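Brorkthorpe library drops late fees, adds Sunday-style hours in October

BRORKTHORPE - No more late fees at the Brorkthorpe public library. The board voted to scrap them starting in October, and old balances get wiped too. That clears 2000 accounts that were blocked over unpaid fines, most of them under the $2 mark.

Also changing: evening hours. Doors stay open til 9 p.m. at the main branch on Rashti Street. The Stullell branch keeps its current schedule for now, staffing is tight.

Lost books still have to be paid for. Anything 40 days overdue counts as lost, but the charge comes off if teh book turns up. DVDs and magazines, same rule. Interlibrary loans not included, those follow the lending library's terms. 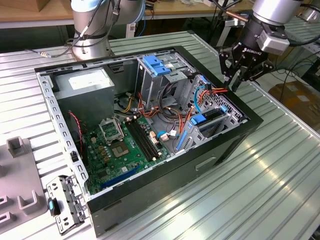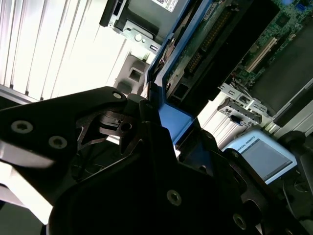 Golshifteh Hassanpour told the board she had stopped bringing her kids after a stack of picture books ran up a bill she couldn't cover, and said she would be back the first morning the new rule kicks in. Afshin Shahbazi was less sure. He asked what happens when a new title has a long waiting list and the person holding it just keeps it.

Answer from the board: holds can't be renewed, and borrowing stops until the overdue item is back.

Cards blocked for fines will work again without a visit to the desk. Expired cards need renewing in person, bring proof of adress. Next board meeting is at 6:30 p.m., main branch, upstairs.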